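4. Fitting and levelling the table top

This section covers the Virel table top in the pale finish, supplied with the Sellska underframe. The top is packed separately from the legs. Read the whole section before lifting the top out of its carton.

4.1 Before you start

The assembled table needs a clear floor area at least 195 cm long, with room to walk along both sides. Thick rugs must be removed. The underframe should already be bolted together as described in section 3, with its bolts finger-tight only.

CAUTION: The top must be lifted by two people. Do not drag it across the floor on its edge — the corners will chip.

4.2 Placing the top

1. Lay a clean blanket on the floor and place the top on it, face down.
2. Check that the threaded inserts on the underside are free of dust and packing material.
3. Turn the underframe upside down and lower it onto the top. The crossbar with the Grakum label goes towards the rear edge.
4. Line up the holes in the underframe with the inserts.
5. Fit one washer and one 40 mm bolt at each hole. Start every bolt by hand before using the key.
6. Tighten the corner bolts first, then the remaining bolts, working outwards from the middle.
7. Return to the bolts from section 3 and tighten these fully.

NOTE: If a bolt binds after the first turn, take it out and start again. Forcing it will strip the insert. Replacement inserts are listed under Bouzid fittings in section 9.

4.3 Turning the table over

8. With one person at each end, tip the table onto its long edge, keeping the blanket underneath.
9. Lift it clear of the floor and set it down on all four feet together. Do not let it pivot on two legs.

4.4 Levelling

10. Place a spirit level along the length of the top, then across it.
11. Turn the adjusting foot anticlockwise to raise a corner and clockwise to lower it. Adjust in half turns and check again after each one.
12. Press down on each corner in turn. If the table rocks, lower the foot diagonally opposite the one that lifts.
13. Lock each foot by tightening its collar against the leg.
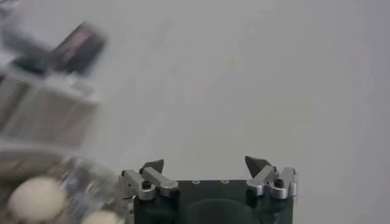 With the feet locked, the working height is roughly 93 cm. The feet may be extended a little further on an uneven floor, but the red mark on the thread must remain inside the leg.

4.5 First clean

14. Peel off the protective film, pulling it back low over the surface.
15. Wipe the top with a damp cloth and a drop of washing-up liquid, then dry it.
16. Leave any adhesive marks until the surface has dried, then rub them with a soft cloth and a little white spirit.

CAUTION: Scouring pads and cream cleaners leave dull patches on the pale finish. These cannot be polished out.

Check the bolts again after a month of use, and whenever the table has been moved. Spare washers are in the bag marked B — keep them with the key.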